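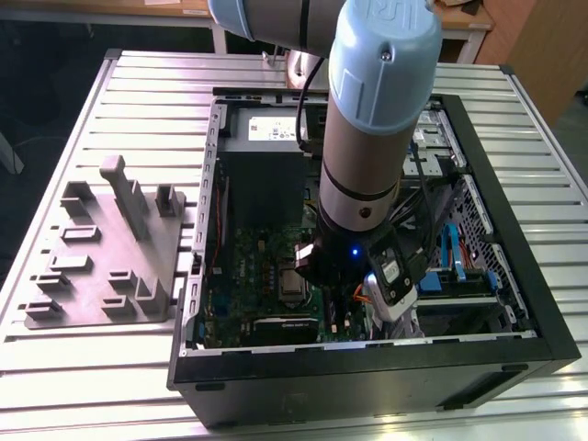
Families of people who are serving a sentence at Bradordale write to us with the same questions again and again, so we have put the answers together on one page. We are the Ulla family desk, and we are not part of the prison. Many questions are about property, what can be sent in and what must stay at home. A desktop tower like the black one lying open on its side on the slatted table is among the things which cannot be sent, also not in parts. Please read the page to the end before you pack a parcel or buy a bus ticket.

## Visits

**How do I book my first visit?**

You must first be on the visitor list. The person inside asks for the form and sends it to you by mail. You fill it in, sign it and return it to the visits office. When your name is approved you receive a letter, and after this you can book by telephone.

**How many people can come together?**

Up to 5, with the children counted. A baby on your lap is also counted, and this was a surprise for some mothers.

**My daughter is afraid of the search. What can I tell her?**

Tell her the truth in simple words. An officer will ask her to walk through an arch and to show her pockets. Her toy will have to wait in the locker. 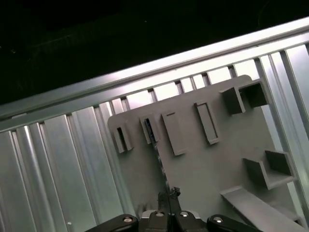

She can take it back when you leave. If she becomes very upset, ask the officer for a few minutes. In our experience they will usually give them to you.

**What should I wear?**

Ordinary clothes. No hood, no hat (except for religious reasons) and no colour that is similar to the uniform of the officers, so leave the dark green jacket at home.

## Letters and parcels

**Are the letters read?**

They are opened and they may be read. Letters from a lawyer have a different rule, and the lawyer will know it. Write your full name and return address on the back of the envelope, otherwise the letter is not delivered.

**Can I put photographs in the letter?**

Yes, 7 in one envelope. Polaroids are refused.

**Can I send books?**

Only new paperbacks, directly from a shop. The Wilczyńska bookshop knows the procedure and will pack the books correctly. Hard covers are returned at your cost.

## Money and telephone

**How much can I put on the account?**

The limit is $140 in one month, from all senders together. Talk with the other relatives before you send, to avoid that a payment is returned.

**Why can he not call me back?**

Telephones on the unit make calls only outward, and only to approved numbers. If you changed your number, he must ask for the new one to be added.

## Help for the family

**Is there transport?**

The Dirov minibus makes the trip 2 times each month, except in January. Reserve your seat with Nives Leone at the family desk, and tell her if you bring a stroller or a wheelchair.

**Will you tell the prison what I say to you?**

No, unless somebody is in danger. We keep your name and telephone number for the minibus list, and you can ask us to remove them.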